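Consumer Behaviour, Week 3
Reading the label: "antique", "vintage" and other loose words
Notes by Analyn Dagdag

Before the tutorial, read Brekke chapter two and the Melis price survey. The survey is short. Bring a pen and be rude to it.

Last week we looked at how sellers use age to raise a price. This week is about whether the age is real, and whether buyers care as much as they tell us they do.

Start with the words. "Antique" is often taken to mean a hundred years old or more, but plenty of sellers use it for anything with a curly edge. "Vintage" has no agreed meaning in the trade. "Style" is the word to watch. A French style dresser may have been made last year, nowhere near France, and the listing will still be perfectly legal. Vidar Brekke calls this "borrowed age", and I think the term is useful even though his chapter oversells it.

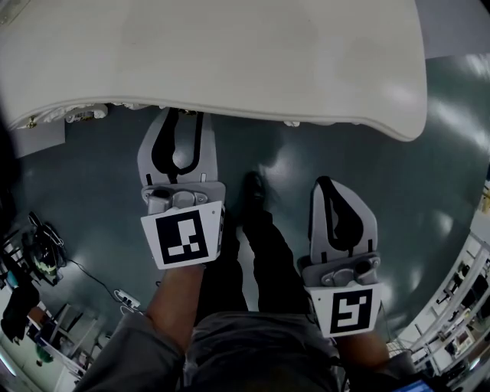
Paint makes the problem harder. A painted finish can hide new timber, old timber, repairs, or a mix of all three. Scuffs and rubbed corners prove very little, as wear can be added in an afternoon with sandpaper and a bit of wax. Brekke says an experienced buyer can always tell. He gives no evidence for "always", and I would like to see him try it with the lights down in a crowded showroom.

Now the Melis survey. It asked 71 shoppers at the Wesgate market what they would pay for the same side table under two labels. The headline says buyers will pay 58 per cent more for "antique". Some problems:

- Everyone was asked on one morning at one market, and that market is known for old furniture.
- Saying you would pay $500 is not the same as handing it over.
- The report doesn't say which label people saw first.
- 17 people gave no price for one of the labels and were left out of the average. We aren't told which label.

Ubaldo Gentile defends the survey on the grounds that the direction of the result is probably right. Maybe so. But a shop setting its prices needs the size of the effect as well, and the survey can't give it that.

Viola D'Amico takes a different line. Her interviews in Skiltness suggest that many buyers half know the label is puffery and pay anyway, for the look and for the story they can tell at dinner. I find this more believable, though people are good at inventing sensible reasons after they have spent the money.

For the tutorial
Find one online listing that uses "antique", "vintage" or "style". Write a paragraph on what it claims, what it only hints at, and what you would ask the seller - in writing - before paying. Half a page is plenty. Email it to Ettore Amato before class.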